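# In defence of the basket on the end of the table

I've been told, more than once and by people I love, that a basket for odds and ends is just a junk drawer with handles. My friend Anca Surdu says it every time she comes over. She has hooks and labelled tubs for everything, and a special little dish for rubber bands, and her place in Skeltthorpe is honestly gorgeous. I could not live in it for an afternoon.

My position, for what it's worth, is that most of us are tidying the wrong way around. We start with a home for each thing, and then we spend our lives marching things back to their homes. The scissors live upstairs, the tape lives in the laundry, the sticking plasters live in the bathroom cupboard behind the sunscreen. It's a lovely system until you're cooking tea at six o'clock and you've nicked your thumb.

I'd go the other way. Put one decent-sized basket where the stuff already lands, and let it land there. At our place that's the kitchen table. It always has been, even when we rented the tiny flat on Bovwood Road and the table was a door on trestles. Mail, sponges, hair ties, somebody's vitamins – it all washes up on the table like seaweed, and you can fight that or you can give it somewhere to go.

Sushil Vashisht, who I used to share an office with, calls this giving in. He once wrote me a very long email (he'd colour-coded it!) arguing that a mixed basket is a decision put off, and that you only pay for it later when you have to dig. I take the point about digging. I've dug. But he has a spare room and no kids, and his idea of clutter is two pens.

The trick, if there is one, is to tip the whole lot out every so often. I do ours in February, once school's properly back, and again when I can't stand it. Out it all comes, onto the bare wood, and then I pick the basket up and look at the bottom of it, and I feel like a new woman. It takes some 5 songs on the radio. Then you just go through it. Does it belong with the cleaning things? Does anyone take these tablets? Why do we own an eraser that size?
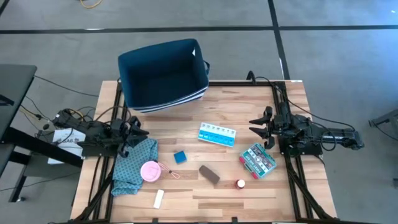 And you do learn things about your household from a pile like that. You learn what gets used, for one. A first-aid kit that keeps turning up in the basket is telling you it doesn't want to live in the bathroom cupboard, so stop putting it there. Same with the pill organizer. If it's on the table every morning anyway, the table is where it lives, and the bathroom shelf can be for towels.

I'd say go fabric over wicker, too. Wicker snags, and the crumbs get into the weave and stay there till you move house. A soft one with a handle can be grabbed and shoved on a chair when people come for dinner, and my Filip could carry ours when he was five, dropping only the odd thing down the hall.

Anca is coming to stay next month and I've promised to clear the table before she gets here. I'll be putting everything in the basket.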